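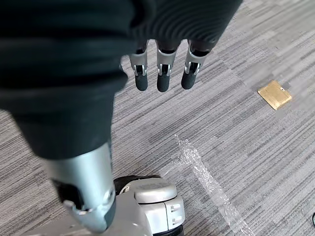

Subject: Re: [textile-reuse] Sorting dark and coloured pieces, and what floor?

Hello everyone,

I answer below the earlier message, and I am sorry that it took me some time. English is my third language and I like to read my mails twice before I send them. I keep the question here for the people who joined in May.

> Hello list,
>
> We are moving our sorting of donated clothes and cloths from the church hall to a smaller room at Cilora. Until now we did everything on two big tables, but in the new room there is space for only one little table, so much of the work will be done standing, with the piece held in the hands over the floor.
>
> My questions are three. Do you keep black things separate from coloured things from the beginning, or only before washing? What do you do when a piece is so crumpled that one cannot see what it is? And the floor is still bare concrete. We can choose either vinyl or carpet tiles. I would prefer vinyl for cleaning, but my colleagues say it is cold and noisy. Has anybody worked on carpet tiles with fabric?
>
> Thank you in advance, and greetings to all who were at the spring meeting in Nolano.

First the colours. At Melis we used to separate only before washing, and we lost some good pale cotton that way. The washing itself was fine, but the dark fleece had been lying in the same bag for weeks and left its fluff on everything. Now we separate on arrival. We have one bag for black and very dark, one for strong colours (red, teal, purple, the bright greens), and one for pale. Grey is always a discussion. My own rule is that a grey piece goes with the dark ones if it is knitted, and with the pale ones if it is woven. I can't defend this rule very well, but it has saved us a lot of talking.

Black deserves a little patience. Under our lamps a navy piece, a dark brown piece and a black piece look the same, and only beside a window do you see the difference. The same is true for the surface. A ribbed black knit and a smooth black jersey look alike in the bag, and you must come quite near before you see the lines. 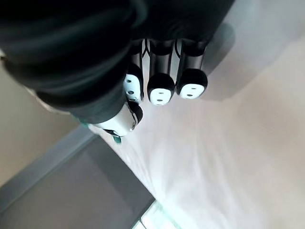 Black covering from close up, with its folds, and a little piece of teal-green below.

I mention teal because it is the colour that gives us the most trouble. Some people put it with the blues and some with the greens, and then the matching pieces never find each other again. Last year we listed 2,144 pieces, and when I looked through the list the word teal was written in four different ways, also as "sea" and once as "petrol". Please choose one word and put it on the wall.

For crumpled pieces my advice is slow. Don't shake them hard. If there is dust, it will go in your nose, and if there is a loose button, it will go under the shelf. Take the piece at one place, let it hang, and look where the lowest point is. Usually a corner or a hem is hanging there. Take that with the other hand, and then let the first hand go looking for the next corner. A small cloth opens in this way very quickly. With a shirt you will probably find a sleeve first, so turn the piece until the collar comes up, and hold it there.

If there is a label, look for it while the cloth is still hanging. When the piece is folded, the label is always on the inside, and you have to open everything again. We write the fabric on a paper slip only when the label is gone or when it can't be read any more.

I also like to hold a coloured piece and a dark piece side by side, one in each hand, before I decide about the bags. It's a quick way to see if the dark one is faded.

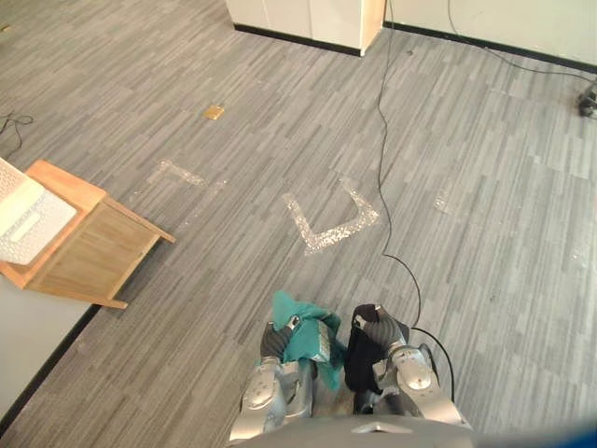
Now the floor, and on this I have perhaps too many opinions. We took carpet tiles and I would take them again. The reasons of your colleagues are good ones. When you stand the whole morning, a hard floor is felt in the knees, and in a small room every dropped hanger is loud. Choose a grey with short streaks in lighter and darker tones. A plain dark floor shows every white thread, and a plain pale one shows every shoe. On a streaked grey you can sweep at the end of the day and not every ten minutes.

Turn the tiles in alternating directions when you lay them. The joints are harder to see, and if one tile must be changed later, the new one doesn't look so new. We keep 16 spare tiles on top of the cupboard. Ask your shop for spares from the same batch, it is much easier at the beginning than two years later.

The bad side is fluff. Black fleece on a textile floor leaves small hairs, and a broom only moves them to another place. A rubber brush is better. Pull it toward you in short strokes, always along the streaks, and then pick up the roll of fluff with your fingers. For our room this takes 20 minutes.

About marking the floor: tape works on carpet tiles, but not forever. Ours marked where the bags should stand, and after one winter some of the strips were worn and hard to see. Press the ends well, and cut them round if you can, as a square corner lifts sooner. Leave 12 centimetres between the tape and the bag, otherwise the bag rubs on it.

The one little table should stand at the side and be kept for writing and for scissors. If you put clothes on it, it will be full in the first hour and after that you will have no table. Pale wood is nice for this, you see a dark thread or a pin on it immediately. Ours came from the Lolent clearance sale and one leg is a bit short, so a folded piece of felt lives under it.

If the people at Cilora would like our colour list, write to me off the list and I will send it. It is one page. The spelling of teal is now correct.

With kind greetings from Melis

> If you still have the old sorting sheet from Nolano, please don't use it, the washing temperatures on page two were mixed up.

(This last line was under my earlier mail too, I leave it for safety.)

Comments (4)

Thank you for this. We decided for the carpet tiles, and I will ask for spares from the same batch before we pay.

We do grey the other way, knitted with pale. I suppose it doesn't matter if everyone in the room does the same.

Does the rubber brush damage the loops? Ours are cheap tiles and they already look tired near the door.

Reply to the above: it depends on the tile. Try it first in a corner behind the door, with short strokes, and stop if you see threads coming up. We had no problem so far.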